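Notes on liners for the small green bins, continued from the last page. Same wooden table as before. The pink bags are the thin ones from the Ulline order, and the bin is the olive-green one with the thick rounded rim. 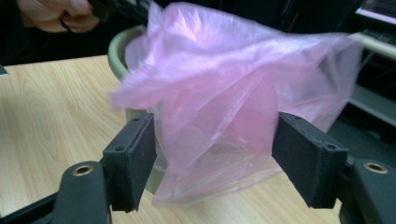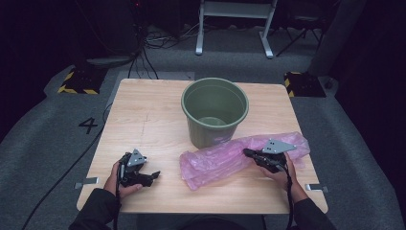

The pink bag and the green bin, in both pictures.

Toledo, 28 January 2021

What we want to settle is which bag goes in the small bins from now on, and how it should be folded over at the top. We have two kinds on the shelf. The pink ones are Ulline, 40 to a roll. The white ones are Clistine, 18 to a roll, heavier and a bit shorter. The storeroom list says 588 pink and doesn't list the white at all, so the list needs fixing whatever we decide.

The pink bag is too wide for this bin. Opened out, it goes over the rim easily, but there is a lot of slack left and it gathers on one side. If the slack ends up at the front, people catch it with a sleeve when they drop something in. Turning the bag so the side seam sits at the back helps a little. The film is thin enough that you can see through it where it is one layer deep, and it clings to itself. Getting the mouth open is the slowest part. Rubbing the hem between two fingers works. Shaking it by the hem works about half the time and otherwise folds it back on itself.

Depth is fine. With the bottom pushed down to the base there is enough left to turn a wide cuff over the outside. The bin tapers, so the cuff hangs away from the wall and doesn't grip. Tried three ways of holding it:

- Plain cuff, nothing else. Stays up while the bin is empty. Slides in on one side as soon as anything with weight goes in.
- Cuff with the slack twisted and tucked back under the rim. Better. Held with 177 g of paper scrap dropped from table height.
- Cuff with a rubber band under the rim. Held everything, but the band is slow to put on and the one I used was already cracking. I would not want to do this for every bin in the building.

The twist-and-tuck is what I'd go with. Twist toward the wall so the knot of film ends up behind the bin. A tight twist can split the hem. Mine went at the seam once, and after that the whole side sagged. Two loose turns are plenty.

The white bag goes on faster. The mouth opens without any rubbing and the heavier film stands up by itself long enough to turn the cuff. The fit around the rim is snug and there is hardly any slack to deal with. The trouble is the length. With a proper cuff the bottom hangs clear of the base, so the load pulls straight down on the rim and the bag creeps in. With a narrow cuff it reaches the bottom, but then there's nothing much holding it. For the shallow bins by the sinks it would probably be right. I haven't tried one there.

Taking bags out is easier to judge. Pink: gather the cuff from both sides, lift, spin once, tie. The extra width is useful at that point and the knot closes properly. White: there isn't enough left above a full load to tie, so it needs a tie or tape.

One more thing about storage. The loose pink bags get pushed into the drawer in a ball and come out creased and stuck flat, and those are the ones that are hardest to open. Bags straight off the roll open better. Please leave them on the roll and tear one off when you need it. If you find a loose one, fold it lengthwise and lay it on top – it doesn't need to be neat.

The scheme in the Fostinberg notes from September was to leave a few spare bags flat under the liner, so the next one is ready when the full one comes out. I like that, but with the pink film the spare sticks to the liner and comes out with it. Might work with the white as the spare. Not tested.

For now:

- Pink in the tall bins, twist-and-tuck, seam at the back.
- White kept for the shallow bins until someone tries it.
- No rubber bands.
- Correct the storeroom list and add a line for Clistine.

Still to do: repeat the drop with something heavier than paper, and leave a cuffed bin out overnight to see if the twist relaxes. Also check whether Ulline has the same film in a narrower size. The box label only gives the one width.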